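Open-container handling (robotics)

Open-container handling is the set of house rules people follow when a robot arm picks up something that could spill. I've kept this page going on the Clundberg wiki for a while, so you'll get my opinions along with the rules (sorry, and feel free to edit!).

Most of us started from the Brestarano checklist, a short document that got passed from lab to lab and picked up notes along the way. Its main idea is that an opened can, cup or jar counts as full until a person has checked it. I love that rule. It saves so much arguing, and it means you set speed and tilt limits before anybody touches the start button.

Grip comes next. Soft ribbed fingers bend around a round side, so they're kind to thin aluminum, but you still want a force limit set for each type of object. A sealed can is pretty stiff. Once it's been opened it dents much more easily, and a setting that was fine before can crumple it.

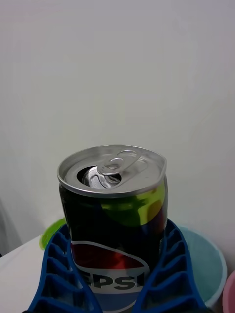
Photo: Dimitriou Bench Archive, wrist camera. Free to reuse with credit.

Both fingers press on the sides of the Pepsi can, with the tips staying below the rim, and that's the placement the checklist asks for. The tab is up and the opening is pushed in, so under the rule it gets treated as full. Tabs matter more than you'd think, by the way! A raised one can snag a sleeve, a cable or a neighboring object, so plan your way out as well as your way in.

For tilt and speed, the Zarnetti notes suggest slow lifts and a pause of 2 seconds before any sideways move. Clundberg runs at 50 percent of normal arm speed for anything open, and we retire a practice can after 60 grips, dented or not. Some people call that wasteful. I call it cheap.

Still unsettled: whether bowls belong under the same rules or need their own page. There's a thread on the talk page, last active in July.

See also: Gripper force limits; Spill logging; Wrist camera cleaning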